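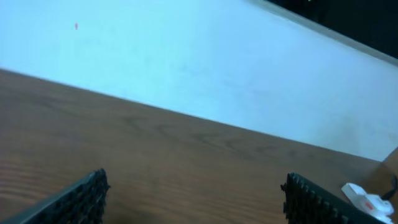 Home | About us | Our services | Open files | Contact

About us

By the Stakandale office
Updated in March

Stakandale Case Review is a small private office in Pornard. We help families and lawyers to look again at old criminal cases, mostly homicides and missing persons, where the police work has slowed down or stopped. We are licensed investigators, and two of us worked before in records and court administration.

Our office opened with one client, a family from Hopkin who had kept their papers in the garage for many years. They did not want a new theory. They wanted that somebody reads everything from the first page. We still begin every file in this manner. The first file had 587 pages, and it took us the whole winter.

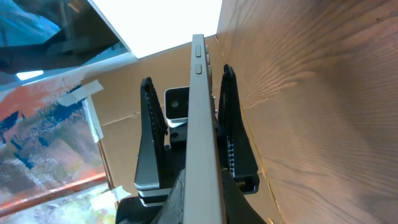

After the reading we make a timeline, and we mark each place where two statements do not agree. Then we write a report in plain language. If we find something which the police should know, we send it to them the same week, and the family receives a copy. We do not publish names of suspects and we do not speak to media about an open case. Some families find this difficult, and we understand it.

Until today we have reviewed 104 files. In 68 of them we could give the investigators at least one new point to check, for example a witness who was never called back. We cannot promise an arrest, and we ask you to be careful with any firm that does.

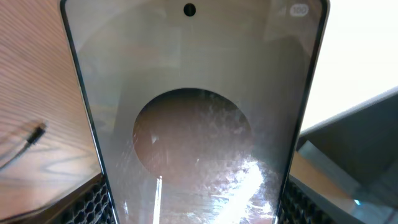 The first meeting is free of charge and takes one hour. You can come to our office or we can meet at the library in Wusau, where we have a room each month. Please bring copies and keep the originals at home. A written opinion on a short file, up to 200 pages, has a fixed fee. For longer files we will send you an estimate before we start, and you can take as much time as you need to decide.

If your matter is urgent or somebody is in danger now, please call the police first.

Recent items
- How to request a coroner's file
- Keeping a family archive in good order
- What a licence allows us to do
- New meeting hours in Wusau
- Questions to ask before you offer a reward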